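Counter Service and Display
Unit 6: Display Fixtures, Facings and Shelf Depth
Handout prepared by Lesia Tkachenko. Revised by Rhun Penry for the January intake.

6.1 Scope

Unit 5 dealt with the flow of customers past a counter. The present unit deals with the counter itself: what the goods stand on, how much of the surface they take up, and how the surface is kept in order during a service period. Only ambient goods are covered. Chilled and hot-held goods have their own legal requirements and are treated in Unit 8.

Students should have the definitions from Unit 2 at hand, in particular "line," "unit" and "stock on display." The word "product" is avoided in these notes. In trade usage it can mean a single unit, a line, or a whole category, and a good part of the confusion in last term's written work came from this.

6.2 Terms

Facing. One unit of a line visible to the customer from the normal standing position. A line with three units side by side has three facings, however many units stand behind them.

Depth. The number of units in a row from front to back. Depth is stock; facings are presentation. The two are planned separately.

Footprint. The area of surface a fixture covers, including any overhang at the height of the goods. A basket with flared sides has a larger footprint at the rim than at the base, and the rim figure is the one to use.

Riser. Any fixture that lifts goods above the level of the surface. A stepped stand, an upturned crate and a block under a tray are all risers.

Reach. The distance from the front edge of the surface to the farthest unit a customer or server is expected to pick up. On the service side, reach is measured from the back edge.

Dead area. Surface that holds neither goods nor tickets and is not needed for access. Some dead area is intended. The rest is a planning error.

6.3 Surface dimensions

The worked examples in this unit use a single-sided counter with a depth of 800 mm. The first 600 mm from the customer edge is treated as customer reach. The remaining strip belongs to the server and holds tongs, bags, and spare tickets. Goods meant for self-service should not be placed in the server strip, even when the front is full. Customers lean across the front rows to get at them, sleeves touch uncovered goods, and the front rows are knocked out of line.

Where a counter is open on both sides, as at the Bosora site visited in Unit 4, there is no server strip and the reach line is drawn from both edges. The center of the surface then falls within reach from either side, and restocking has to be done between customers. Povilas Lūse's plan of the Bosora counter is in the course folder and should be used for Exercise 2.

6.4 Types of fixture

Flat trays. The simplest fixture and the one with the best ratio of goods to footprint. Trays are lifted off and replaced as a whole, so restocking is fast. Their weakness is visibility: goods at the back of a flat tray are hidden by those in front as soon as the line is taller than a cookie. Use for low goods in a single layer.

Baskets. Suited to goods that tolerate contact with each other: rolls, wrapped bars, whole fruit. A basket looks sparse when it is less than half full, and the usual correction is a raised base or liner, which cuts the amount of stock needed to fill it. Woven baskets hold crumbs and are slow to clean. They should be lined when used for unwrapped goods, and the liner changed at each restock.

Clear displays. These include covered cases, stepped stands and upright bins, most often in acrylic. They give height without blocking the view of what stands behind. Scratches and fingerprints show at once, and the material is damaged by solvent cleaners and by abrasive pads. Clean with a soft cloth and mild detergent. Check hinged lids for cracks at the hinge line, where failure normally starts.

Boards and slabs. Used for goods cut to order. A board is a work surface as well as a fixture and needs clearance on the side of the cutting hand. Do not place tickets on a board.

Mixed surfaces. Most real counters combine several of these types. The combination raises questions that do not come up with one type alone: fixtures of different heights shade each other, round and oval shapes leave gaps against square ones, and the eye has no single line to follow from end to end. A mixed surface should be drawn to scale before anything is set down.

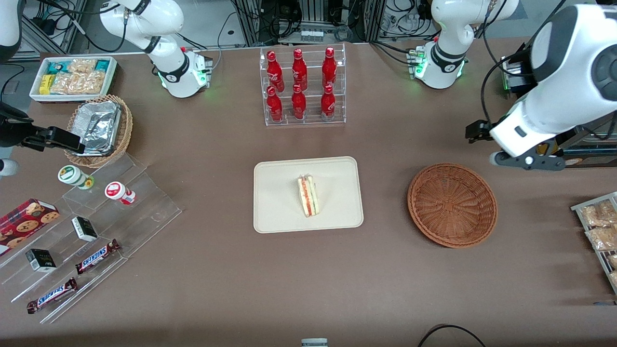 Figure 6.1. Mixed surface with food items, baskets, trays and acrylic displays, viewed from above.

6.5 Planning a mixed surface

The procedure below is the one used in the practical assessment. Carry it out in the order given.

Step 1. List the lines to be displayed. For each line, write down the unit size, whether it is wrapped, and the expected sales for the service period.

Step 2. Assign a fixture type to each line from the unit size and wrapping alone. Leave appearance out of the decision at this stage.

Step 3. Set the number of facings. The starting rule is one facing for a slow line, two for a medium line and three or more for a fast one. A line that cannot be given at least one full facing is taken off the list.

Step 4. Set the depth. Divide the expected sales between restocks by the number of facings and round up. If the result will not fit inside the reach line, either add a facing or shorten the restock interval.

Step 5. Draw the footprints on squared paper. Place the tallest fixtures first, toward the server side, and work forward. Leave a gap of 20 mm between neighboring fixtures so that each can be lifted without moving the next.

Step 6. Mark ticket positions. A ticket belongs to the front edge of its own fixture. Where two fixtures share a front line, both tickets go on the left-hand corner, so that the reading direction stays the same along the counter.

Step 7. Check the dead area. Open surface along the front edge is normal and is used by customers to rest a bag or a cup. Open surface in the middle should be explained in the plan or closed up.

6.6 Worked example

A cafe counter carries a line of wrapped oat bars. Expected sales between restocks are 14 units. The line is classed as medium and is given two facings.

Depth = 14 / 2 = seven units.

The bar is 90 mm from front to back when laid flat. Seven units flat need 630 mm, which is beyond the 600 mm reach line. The options are as follows.

(a) Add a third facing. Depth becomes five units (14 / 3, rounded up), needing 450 mm. This fits, at the cost of one more bar width along the counter.

(b) Stand the bars on edge in an upright bin. The thickness of the bar is 30 mm, so seven units need 210 mm plus the walls of the bin. This fits easily, but only the front bar in each row is seen face on.

(c) Stack in two layers. Depth becomes four units per layer, needing 360 mm. Wrapped bars can be stacked in this way; unwrapped ones cannot.

For a wrapped bar with a printed front, (b) is the usual choice. For a bar in clear film with no print, (a) or (c) gives the customer a better view of the goods. Either answer is accepted in the assessment if the arithmetic is shown and the choice is justified in one sentence.

6.7 Maintaining the surface during service

A plan describes the counter at opening. From the first sale onward the counter departs from it, and the job of the server is to keep the departure small. Two operations are distinguished.

Fronting. Moving remaining units forward to close gaps at the customer edge. Fronting adds no stock. It takes a few seconds per line and should be done whenever the server has a free hand.

Restocking. Adding units from the back of house. New units go behind or beneath the old ones. With baskets this means emptying the basket, placing the new units at the bottom and returning the old ones on top. Students regularly tip new goods onto old in the practical, and marks are deducted each time.

A fixture that has run down to its last unit may be left, consolidated with a neighboring line, or removed. Removal leaves a hole in the layout, and the fixtures on either side should then be spread to close it. Consolidation is permitted only between lines with the same allergen profile. If there is any doubt, do not consolidate -- take the fixture off and move the ticket with it.

Tongs are assigned to a fixture and are not shared across fixtures. The handle points to the customer's right. Tongs laid on the surface between fixtures are treated as soiled and replaced.

6.8 Exercises

1. Define "facing" and "depth" and give a case in which raising one lowers the other.

2. Using the Bosora plan, draw the reach lines from both edges and shade any area that falls inside both. Propose a fixture type for that area.

3. A line of unwrapped rolls, each 100 mm in diameter, is expected to sell 20 units between restocks. Calculate the depth for two, three and four facings in a single layer on an 800 mm counter. State which arrangements stay inside the reach line.

4. Repeat Exercise 3 for a lined basket with two layers. List any assumption you make about the shape of the basket.

5. The Pundeo case sheet describes a counter on which tall clear bins were placed along the customer edge. Write a short note, half a page at most, on the effect on the rows behind and on ticket positions.

Written answers go to Orest Didenko before the practical. Squared paper is available in the drawing room. Bring your own scale ruler.

Reading for Unit 7: course reader, sections on ticketing and price marking.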